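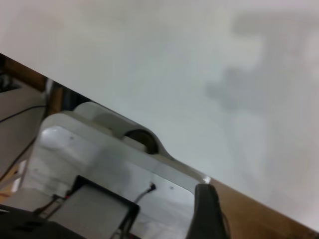
Rohani Wuisan wrote in after the January list to say I go on far too long about lamps and barely mention table edges, and could I please put edges first, with some words on what counts as a fail and what counts as just old. Fair enough! Edges first it is.

Home | Checklists | Rooms | Tools & Repairs | Contact

Filed under: Room safety, Checklists, Clovholm

I did this round on 11th February, on my own for the most part, with Gyu-bin Ok turning up for the electrical bit (and for the coffee). It covers the big workroom at Clovholm, the side passage and the store. Marks are the same as always: OK, WATCH, FIX. WATCH means look at it again next time and don't lose sleep.

EDGES AND SURFACES

1. Run a hand along every wooden edge, slowly. – OK
Slowly, I said. I went too fast last winter and spent an evening with tweezers. The honey-brown wood has a faint grain you can see but it shouldn't be one you can feel snagging a sweater. If it catches on the sleeve, it goes down as a FIX. If it's only darker in places, leave it alone.

2. Gaps between the wood and whatever stands next to it. – WATCH
There's a dark gap between a wooden edge and the top of the white equipment, and gaps like that eat pencils. Shine a flashlight in, fish out anything that's in there, and don't go poking around with a metal ruler (I know who you are).

3. Pale surfaces wiped and checked for cracks. – OK
I use a damp cloth, then a dry one. White-gray is a great color for finding coffee rings, less great for my pride. Look at it from low down with the light coming across and any chip will show right up.

4. Fixings under the tables. – FIX
One screw on the table nearest the passage door was turning freely under my thumb. I've put in a longer one for now but the hole needs filling properly. Gyu-bin thinks matchsticks and wood glue. I think we should buy the actual filler for once.

CABLES AND POWER

5. Any cable crossing open space. – WATCH
A thin dark cable against a light gray-beige surface is easy enough to spot, and the one by the white equipment sags slightly in the middle. A little slack is fine, I'd much sooner see that than one pulled tight at the plug. What I don't want is a loop big enough for a foot or a chair leg. There's a second thin dark one running down at an angle further along, so follow each of them by eye from one end to the other before you move anything.

6. Cable jackets. – OK
Bend gently, look for cracking, and look hardest at the last bit before the plug. Gyu-bin does this with his glasses pushed up on his forehead and still finds more than I do.

7. Power strips. – FIX
No strip plugged into another strip. I found one doing exactly that behind the store shelves and I have a strong suspicion it was me. It's gone now, but we still need a wall outlet in there, and the quote from Skillilberg came in at $480. I've asked them to break it down.

8. Space heater. – WATCH
It's the small one, 1,000 watts on the low setting, and it goes straight into the wall, nowhere else. Keep a good clear space in front. Someone had hung gloves over the top of it. Off, and cold, but still – gloves!

9. Outlet test button. – OK
Press, hear the click, check it's dead, reset. It's a very satisfying click.

FLOOR AND WAYS OUT

10. Walk the route to both doors in the dark. – OK
Yes, really turn the lights off. I do this one last thing and I always learn something, usually about my shins. This time the way was clear.

11. Passage width. – FIX
We want 36 inches all the way down and we don't have it where the lumber rack sticks out. I've moved the long offcuts to the store. The rack itself needs two people and a free morning, and Rohani has kindly not said no yet.

12. Floor by the sink. – WATCH
The mat curls at one corner. I flipped it over and now a different corner curls. New mat on the shopping list.

13. Door closer, passage side. – OK
Asen came by and adjusted it and now it shuts without taking your heel off. Thank you, Asen!

FIRE AND FIRST AID

14. Extinguisher, tag 638. – OK
Needle in the green, pin in, seal whole. I wrote the tag number down wrong last time, so if your copy says something else, cross it out.

15. Smoke alarms. – OK
Pushed every button with the broom handle. The one in the store is by far the loudest and I jumped, even though I was the one holding the broom.

16. First aid box. – FIX
Low on the wide bandages, and the eye wash is past its date. I've ordered both from McKinnon. Please, if you use something, write it on the card inside the lid. A squiggle will do.

COMMENTS SO FAR

Rohani Wuisan: Much better, thank you. Could number 2 say how wide a gap is too wide?

My reply: I go by whether a finger fits in, because then a finger will get stuck in there. I haven't got a proper figure and would love one if anybody does.

Gyu-bin Ok: Matchsticks work fine.

My reply: I've bought the filler. It's on the shelf next to the sandpaper, and the table by the passage door stays out of use until I've done the hole.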